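Reusing carrier bags, mesh baskets and small boxes in the kitchen

Thin plastic bags account for most of the clutter in a kitchen drawer and most of the bruised fruit in the bottom of a shopping tote. Both problems come from handling. The notes in this section cover unpacking, sorting, short storage and cleaning of the work surface. They apply to any counter or square table with free space in the middle for one standing bag.

Setting out the surface

Clear the middle of the table first. Containers that will receive goods go to the back corners, where they can be reached without leaning over the bag. Anything still packed goes to the front or the side. A table pushed into a corner works well for this, as the walls stop round items that roll.

Use an open basket for loose fruit and a lidded box for hardware, twine, clips and other small non-food items. Keep the two apart. A toolbox that has held oil or solvent should not go back to food use after washing, whatever the label on the detergent claims.

Standing a bag upright

A thin bag with a few items in it will fold over as soon as the handles are released. To keep it upright:

Gather the top into a single neck, about a hand's width above the contents.
Lift slightly so the contents settle to the center of the base.
Lower the bag straight down and keep hold of the neck.
With the other hand, press the base outward at two opposite corners.

Do not open the bag until the base is flat. If the contents are light, one or two pieces of fruit only, hold the neck throughout and reach in with the free hand. Letting go and catching the bag as it falls is how lemons end up under the stove. 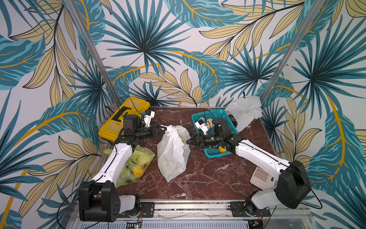 Household Bench Notes, No. 25

A mesh basket at the back of the table, like the teal one with a lemon near its front corner, gives loose fruit a place with air on all sides. Solid tubs collect moisture at the bottom and need a folded towel as a liner. Mesh needs no liner, but check the molding for sharp flash before first use and trim it with a knife. The Risow baskets we bought in August had flash along the whole rim.

Sorting order

Heavy items first, then firm fruit, then soft fruit. Lemons are firm enough to carry other lemons but will mark peaches and ripe pears. Put the heaviest pieces at the back of the basket and fill toward the front. When the basket is to be carried any distance, stop one layer below the rim.

Fruit can stay in a translucent bag for a day if the bag is left open. Printed bags are harder to inspect, so turn them over and check both sides before storing. A soft spot the size of a thumbnail is reason enough to move that piece out and use it the same evening.

Weights

Geert Hendriks weighed a season of shopping on a Van Rooij kitchen scale and set the following limits, which we have kept:

Thin produce bag, no handles: 300 g
Thin carrier bag, single: 1000 g
Same bag, doubled: no increase. The handles fail before the film does.

His scale reads 993 g with a 1000 g reference weight on it. The limits were not corrected for this. The error is smaller than the variation between one bag and the next.

Folding and storing empty bags

Shake out, wipe if damp, and lay flat. Press the air toward the handles with the side of the hand. Fold lengthwise into thirds, then roll from the base. A crumpled bag takes several times the space of a rolled one and hides its own holes. Discard any bag that has carried raw meat or fish.

Rolled bags store on end in a narrow box. The Brastden drawer insert is deep enough for this, although the divider has to be taken out. Limit the stock to 25 bags. When the box is full, the oldest go to lining waste bins.

Cleaning the table

Stone and stone-patterned surfaces hide residue. Dark red and brown patterns with white veins are the worst in this respect, as dried juice has the look of another vein. Check by touch or with a lamp held low to one side.

Lemon juice etches real marble. Wipe it at once with plain water and dry the spot. Vinegar and acidic sprays are also out. Laminates and printed tops tolerate mild acid but lose their shine under scouring powder. If the material is unknown, treat it as marble.

Patterned wallpaper behind a work table should be wiped with a barely damp cloth, top to bottom, without rubbing at the seams. Cor Schouten recommends a clear splash sheet for the lower part. The Ulari sheet cuts with ordinary scissors. Leave a narrow gap at the table edge so water does not sit behind it.

Corrections to the weights table received by Fri 2 October will be carried in the next number.

Contact the editors | Copyright Household Bench Notes | Back to top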